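Workstation network check, Rornis office, room 4
Checked by Bent Grímsdóttir, 14 February 2026

1. Adapter seated firmly in port: OK
2. Driver matches the list on the Puvar share: OK. Two machines were a version behind, now updated.
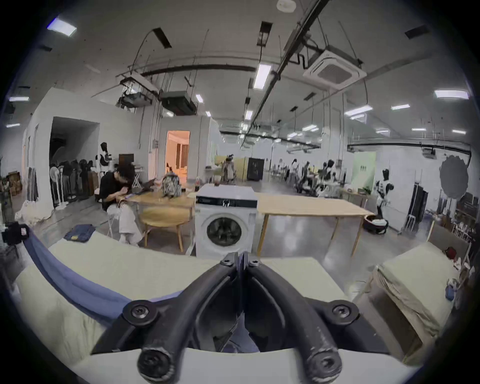
3. Unused adapters disabled: FAIL on asset 2677. Old Esuta adapter still active. Disabled it and restarted.
4. Admin password changed from default: OK
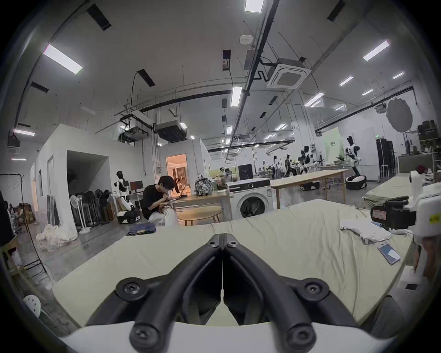 5. Idle lock set to 300 seconds: OK on all but 3. Ticket open, recheck in March.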